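Ticket 968
Subject: Reading log keeps losing my daughter's books, and the placement test has decided she's four
Product: Covska Home Learning (family plan, two children)
Status: Open, then closed, then open again

Opened by Jozefína Tichý

Hello! I hope I've picked the right category, I wasn't sure if this was "Progress" or "My Family" so I went with Progress.

We've been using Covska since the start of the summer holidays, mostly for reading and a bit of maths, with my two (she's eight, he's five). It's been lovely on the whole. My son would do the counting frogs all day if I let him. But since we got back from my mum's in August my daughter's reading log has been emptying itself. She finishes a book, taps the star, gets the little fanfare, and it goes on the shelf. Next morning the shelf is bare again and she's back at the "Shall we find your level?" page, which then asks her what sound a duck makes. She is reading chapter books. She was quite offended.

Things I've tried so far:
Logged out and in again. Books still gone.
Took the app off the tablet and put it back on. The shelf came back for one evening (hooray!) and then was empty at breakfast.
Checked on the laptop. Shelf is empty there too, but my son's has a lot of books on it that I'm fairly sure he can't read.

We have one tablet between them, if that matters. It's a Hájek, the older one with the thick edge, and the app says it's up to date.

Thanks ever so much,
Jozefína

Reply from Bořivoj Oravec, Covska family support

Hi Jozefína, thanks for the detail, and please pass on my apologies about the duck. Could you tell me whether each child has their own picture on the "Who's learning today?" page, and whether that page comes up every time you open the app? Could you also let me know how many minutes your son's profile shows for last week?

Jozefína Tichý

Hi Bořivoj,

Yes, they've each got a picture, she's the owl and he's the digger. As for the page coming up every time, I had to go and check and no, it doesn't! It used to. Now it opens straight on to whichever child was last on it, and that's nearly always him, as he's up at six and she isn't.

His minutes for last week: 321. I nearly fell off my chair. I promise you he has not done that. He does his frogs, and then he wants to be outside with a stick.

So I think her reading is going on his shelf. That doesn't explain why hers empties though, does it? The books she did in July were definitely under the owl, I remember her showing my mum.

Bořivoj Oravec

You're right on both counts I think. The sessions are landing on his profile, and the emptying is a second thing. Please open Grown-ups, then Family, then Tablet settings, and see if "Remember last learner" is switched on. If it is, switch it off. Leave the placement test alone for now, and please don't let either of them finish it, as finishing it starts a new shelf.

Jozefína Tichý

Oh no. She's finished it. She's finished it twice, because the first time she did it all wrong on purpose to be funny and then wanted to do it properly.

"Remember last learner" was on. I've turned it off and the owl and digger page is back. I didn't turn it on myself, but there was a big cheerful pop-up after the last update and I may well have pressed yes to it while doing something else.

Is there any way to get the old shelf back? I know it's only a list of books. She'd got it into her head that she was going to print it and take it in to her new teacher in September, and I'm trying to keep that going because she was so wobbly about reading last year. We had real tears over the school books. What turned it round was letting her read to her brother at bedtime, and then the shelf filling up, so I'd rather not tell her it's gone if it isn't.

Bořivoj Oravec

It isn't gone. Each placement test makes a new shelf and hides the old one, so there should be three under the owl: July, the joke one and the proper one. I can't join them up from here, so I've passed this to Iveta Kollár in our records team. Could you write down the titles that belong to your daughter but are showing under the digger? It's the quickest way for her to move them.

Jozefína Tichý

Will do. We did it together this afternoon and it turned into quite a nice job. I read out the titles, she shouted "mine" or "his", and I wrote them down. There was a dispute over the hedgehog one, as she read it and he held it, but we've agreed it's hers.
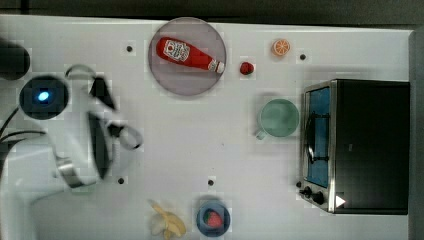 I've put the list in the box on the form, as it wouldn't let me paste it here. If it comes out as one long line, sorry, it looked fine when I typed it. The one about the lighthouse is on there by mistake, that was a library book and she hasn't got past the first page.

One more question while I've got you. Oldřich Šindelář on the parents' board at Kuvovgate says he had the same trouble and his came back by itself after he made a new family account. Should I be doing that? I'd rather not if I can help it, I've only just learned where everything is.

Iveta Kollár, records

Hi Jozefína, please don't make a new account, it will make my side harder. The list came through fine. I've joined the July shelf to the newest one, moved her titles across from your son's profile and removed the joke test. Her level should now match the July one. The minutes can't be split between children, so I've set last week's to blank for both of them. Please open the app on the tablet first, wait for the shelf to load, and only then look on the laptop.

Jozefína Tichý

It's all there!! She counted them herself and then went and told the cat. And the level's right, it offered her a proper story this morning with no ducks in it anywhere.

Small thing, the owl has turned into a fox. She doesn't mind, she says foxes are better, so please don't change it back.

Leaving this open until Wednesday if that's all right, in case it empties again overnight. Also the print button still gives me a blank second page, but I can open another ticket for that.

Bořivoj Oravec

No problem, I'll keep it open until then. The blank page is a known one and Bảo Hứa is already looking at it, so no need for a new ticket, I'll add you to his.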